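Fullow Home Help > Kitchen & Dining > Storage

Fruit on the table: one basket or lots of little bowls? And how do I stop the grapes getting squashed?

Asked by pearandplum
7/16/22
Viewed 107 times
3 answers

Hi everyone! I moved into a new place in Nirville and for the first time in my life I have a proper kitchen table, a white one, and I'd love to keep fruit out on it so that I eat the stuff. At my old place it all lived in the crisper drawer and I'd find it weeks later in a state I won't go into.

What I have is one rectangular basket, dark brown, the open woven kind. It's a nice size but it isn't huge. What I buy most weeks is grapes, bananas, apples, a mango or two when they look decent, and lemons (I put lemon in everything, including water, including rice).

My problem is that whatever order I put things in, something ends up ruined. Apples on the bottom and grapes on top looks pretty, but the grapes roll off the stem and get down between the apples and I only find them by smell. Grapes on the bottom is obviously worse. Bananas on top go spotty in what feels like an afternoon. And then the mango is so heavy that wherever it goes, it leaves a dent in its neighbor.

So, three things I'd like to know:

Is it better to have everything in one basket or should I spread out? What really needs the basket and what can just sit on the table? And is a woven basket even right for this, or should I be looking at a ceramic bowl? My sister swears by ceramic. There's a Mora one I've been looking at but it's kind of a lot of money for a bowl.

I live alone so we're not talking about big quantities. Thanks in advance!

Comments on the question

tillie_b: Following, I have the same trouble with plums.

pearandplum: Plums! I gave up on plums.

Answer 1
Marked as helpful by the asker
By Mathis Chevalier

I worked the produce counter at a Royer store for a good long stretch, and I've got opinions on this, so get comfortable.

First off, keep your basket. Woven is great for fruit because air gets in from the sides and underneath. A solid bowl traps whatever moisture is in there, and the bottom layer always suffers first. The ceramic bowl will look lovely and you can keep your keys in it.

Second, stop stacking. That's really the whole answer to your question. You're trying to get five kinds of fruit into one container and they all want different things. Give the basket to the fruit that can't look after itself and let the rest sit out on the table around it.

The fruit that can't look after itself is the grapes. They're thin skinned, they come off the stem, they roll, and once one splits it makes the ones next to it sticky. So they get the basket all to themselves, one bunch, in the middle, with nothing on top. Apples, lemons and mangoes have a skin that can stand a tabletop just fine. The banana can lean on the outside of the basket, which keeps it from rocking around.

Here's how I do it at home.

1. Line nothing. People put a paper towel or a cloth in the basket, and then it soaks up juice and sits there. If you're worried about crumbs and stem bits, turn the basket over above the sink and give it a good tap.

2. Look over the grapes before they go in. Pull off anything split or brown or soft around the stem. Don't wash them yet! Wash what you're going to eat, when you're going to eat it. Put the bunch down stem side up so you can lift the whole thing out by the stem to check underneath.

3. Put everything else around the basket with a bit of room. You want the apple, lemon and mango far enough apart that they aren't touching. If one goes off, it goes off by itself and you can see it from across the room.

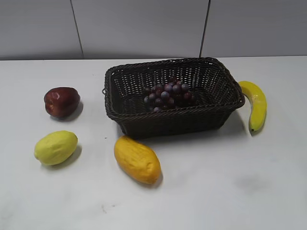 4. Keep the bananas away from anything you want to stay firm. I know I said to lean it on the basket, and for one banana that's fine, you'll have eaten it by tomorrow. If you've got a whole hand of them, put them on the counter on the other side of the kitchen. Bananas give off gas as they ripen and hurry up everything near them. Apples do it too. Handy when you have a hard mango, annoying the rest of the time.

5. Turn the mango every day. A mango sitting on the same spot gets a flat, mushy patch right where it touches the table. A quarter turn when you make your coffee is plenty. Once it gives a little when you press it near the stem, eat it or move it to the fridge.

6. Only put out what you'll get through. I'd say a day's worth of grapes on the table and the rest in the fridge, in the bag they came in, with the bag left open a bit. Top up the basket from there. Same with lemons, honestly they last far longer cold, so keep one out for your water and leave the others in the drawer.

As for where the table is: out of the sun if you can manage it. A sunny window is the worst place for all of it. If the only spot you've got is by the window, at least pull the basket to the far end.

About cleaning. A basket like yours, if it's the plastic-strand kind, can go straight under the tap with dish soap and an old toothbrush for the gaps. Let it dry completely before the fruit goes back. If it's real wicker or rattan, wipe it with a damp cloth and don't soak it, or the strands swell and then crack. I do mine when it starts to feel tacky.

And on looks, seeing as you mentioned a white table: dark basket, white table, one bunch of dark grapes in it and a few bright things around the outside is about as nice as fruit gets without any effort. At the store we'd build these enormous pyramids, 400 oranges at a go, and customers would take one from the bottom every single time. Small and spread out is easier to live with.

Comments on this answer

pearandplum: This is so helpful, thank you!! I had honestly never thought of just putting the apple on the table. I've been treating the basket like a suitcase. Doing the grapes on their own tonight. Question though, won't the lemon roll off?

Mathis Chevalier: Lay it on its long side and it'll mostly stay put. If your table slopes, tuck it up against the basket. Lemons don't mind being touched.

pearandplum: It does slope a tiny bit! OK, tucking.

grumbleweed: Disagree on not washing first. I wash everything the minute I get home or I'll never do it.

Mathis Chevalier: You can, but then dry them really well, and I mean laid out on a towel for a good while. Damp grapes in a bunch go moldy right in the middle where you can't see.

Answer 2
By oakstreet_annie

Agree with most of what Mathis said, but I'd add a couple of things from a household with kids, where 12 bananas is a normal week.

We tried the loose fruit on the table thing and it works until somebody needs the table. Then it all gets shoved to one end, and the apples get bruised on whatever they get shoved into. What saved us was a tray. Everything sits on the tray, basket included, and when it's dinnertime the tray goes up on the sideboard in one trip. Ours has a low lip so nothing escapes. You live alone so maybe you never need to clear the whole table, but if you ever have people over you'll be glad of it.

Also, snip your grapes! Take kitchen scissors and cut the big bunch into little clusters, each on its own bit of stem. People (me) pull single grapes off a big bunch and leave those wet little stubs behind, and that's where the fruit flies show up. With small clusters you take one and go. They don't look as fancy in the basket but they keep better in my experience.

Speaking of fruit flies, a small glass with a splash of cider vinegar and one drop of dish soap, behind the basket, in summer. By December I don't bother with it.

If your basket has handles, don't carry it by one of them when there's fruit inside. Ask me about the mango and my foot.

Comments on this answer

pearandplum: Snipping is genius. And ouch.

tillie_b: What size tray do you use? I can only find round ones.

oakstreet_annie: It's an old cafeteria-type one from a yard sale, never measured it, sorry! Baking sheet works too if you don't mind how it looks.

Answer 3
By dkr_55

just put it all in the fridge. fruit lasts way longer and you dont need a basket. bananas go black but theyre fine inside

Comments on this answer

pearandplum: The fridge is where I forget about it though, that was sort of the reason I asked.

dkr_55: put a note on the fridge

grumbleweed: Cold mango that isn't ripe yet stays not ripe. Leave that one out at least.

Related questions

How do I get a banana smell out of a bread box?
Can you freeze whole lemons?
Wicker basket has gone sticky, can it be saved?
Best way to ripen a mango in two days

This question has been quiet for a while. If you have the same problem, please start a new question and link back to this page. Members with over 1,000 points can reopen older threads.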